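# Residuales

El contrato de Saturnino Gallardo con Plormont ocupaba 98 páginas y la palabra «perpetuidad» aparecía definida en el anexo C. Blagoje Radonjić lo leyó entero en el tren de Damby, con un lápiz, y lo volvió a leer en el hotel.

Radonjić era auditor de derechos. Su trabajo consistía en determinar cuánto se debía a los actores de series ya terminadas y quién no lo había pagado. *La pensión Shih* había dejado de rodarse en noviembre, tras siete temporadas. El reparto fijo cobraba por emisión; los secundarios, por episodio y a tanto alzado. Gallardo, que interpretó al portero del edificio, figuraba en las dos categorías.

—Es un error de clasificación —dijo Innes Ogilvie, la abogada de la productora.

—Es una cláusula —contestó Radonjić.

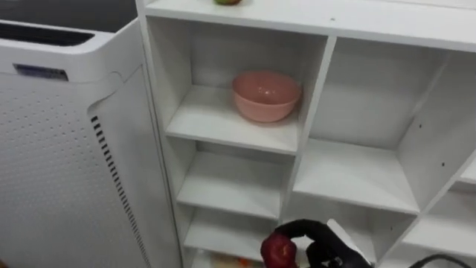 La cláusula 14.2 establecía que todo intérprete con diálogo en más de la mitad de los episodios de una temporada pasaba a reparto fijo con efecto retroactivo. La productora computaba como diálogo solo las líneas guionizadas. Gallardo improvisaba. Su escena más vendida, la que Pomitz licenció a cadenas extranjeras, no constaba en ningún guion: el portero abría un mueble ajeno, encontraba un cuenco rosa en un casillero blanco, igual que el de la fotografía, y hablaba con él hasta el corte publicitario. El guion decía únicamente: «El portero espera».

Radonjić pidió las hojas de montaje. Las conservaba Nikola Janevski, montador de la serie, en un archivador sin índice. Tardó una tarde en localizarlas y las entregó sin comentarios, salvo uno.

—Las improvisaciones van en verde.

Había mucho verde. En la cuarta temporada, Gallardo hablaba en todos los episodios menos dos. La liquidación que le habían enviado por ese año ascendía a 700 euros brutos, con retención, y llevaba adjunta una nota de agradecimiento por su participación ocasional. 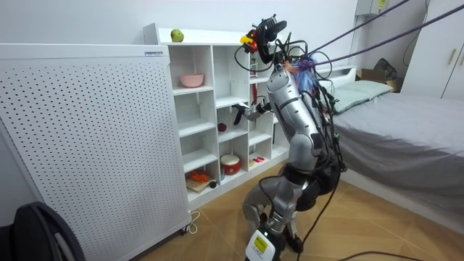
A las nueve de la mañana, Ogilvie convocó la reunión de cierre. Asistió Sibusiso Cele, director financiero de Plormont, que traía una hoja de cálculo y ninguna objeción de fondo. Quería saber si el criterio se extendería a los demás secundarios.

—El contrato es el mismo para todos —dijo Radonjić.

Cele amplió una columna, la redujo y cerró el ordenador. Ogilvie solicitó una pausa de veinte minutos y volvió a los cuarenta. La productora aceptaba la reclasificación desde la cuarta temporada, sin intereses. Radonjić señaló el anexo F. Con intereses, entonces.

Llamó a Gallardo desde el pasillo. El actor escuchó la cifra y pidió que se la repitiera. Después preguntó si el cuenco era suyo o de atrezo, porque en el reparto de enseres no se lo habían dado.

Radonjić abrió el contrato por el inventario de decorados. El menaje estaba en la página 61, sin desglosar.

—No consta —dijo—. Presente una reclamación por escrito.

Gallardo preguntó en qué plazo. Radonjić le dictó el número de la cláusula y esperó a que terminara de apuntarlo.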